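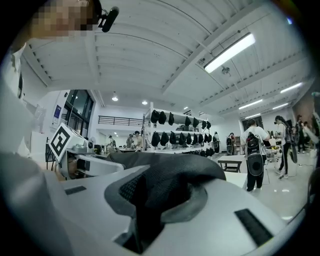
*Main floor, looking toward the mezzanine. Shelving unit in the middle distance.*

**cserra** wrote:

Bag storage, current state. White unit, three tiers. The upper tier has bags hanging, the middle tier has them in a row, and the lowest level has a pile toward the right end. All of it is black, so finding a particular bag is slow. I want to fix the bottom level first. Options are Gastero bins or a fourth tier.

---

**brunello_c** wrote:

Bins. A fourth tier costs you clearance on the hanging row. What is the usable width?

---

**cserra** wrote:

2000 mm between uprights. Depth not measured yet.

---

**m.lombardi** wrote:

Disagree on bins. Opaque bins full of black items are the same pile with walls around it. Hang everything and use colored tags on the handles. We did that with Likton tags in February and stopped opening the wrong bag.

---

**brunello_c** wrote:

Hanging is fine for empty bags. Loaded ones pull the straps out of shape, and the hooks creep along the rail. Ours are rated for 156 N each and still moved.

---

**m.lombardi** wrote:

Then use stops on the rail — a zip tie either side of the hook works.

---

**ornella_r** wrote:

Lighting matters too. The linear fixtures are up at the ceiling, and a lower shelf gets whatever the upper ones let through. I would put a strip under the middle tier before buying anything. Tollus sells a 1000 mm one.

---

**cserra** wrote:

Two of those would cover the width. Tags and strip first, then. Bins stay on the list until I have the depth.

---

**brunello_c** wrote:

Measure at the back edge. Mine lost 20 mm to the lip.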